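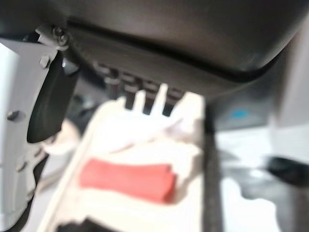
Dark grey housing with a pale grey bracket and screw.

Search the archive Go
June, 9:40 am
Posted by Olga Arruda, Collections Office, Henitz Mineral Society

Re: Labelling of the Falcão tourmalines

Elikem Sulemana wrote:
> Of the 186 tourmalines received with the Falcão bequest, 22 have
> labels giving a colour name and no locality. May I enter them
> under Hatosska, as the remainder are, or should the field be
> left blank until the original ledger is found?

Dear Elikem and members,

The locality field should be left blank for all 22 specimens. A shared tray or a similar colour is not sufficient evidence of origin, and green tourmaline in particular should not be assigned to a deposit by eye. Please copy the wording of each old label in full, including any spelling errors, and keep the paper label with the stone.

Colour names such as "indicolite" and "rubellite" may stay in the remarks field. The species field should read "tourmaline group" unless an analysis is on file – the earlier practice of entering "elbaite" by default has been discontinued.

Specimen 168 has a repaired termination. The repair must be noted on both the card and the display label before the stone goes to the Premside exhibition.

Members who hold correspondence on the bequest are asked to send copies to this office by the end of June.

Yours sincerely,
Olga Arruda

Contact the list office | © Henitz Mineral Society | Back to top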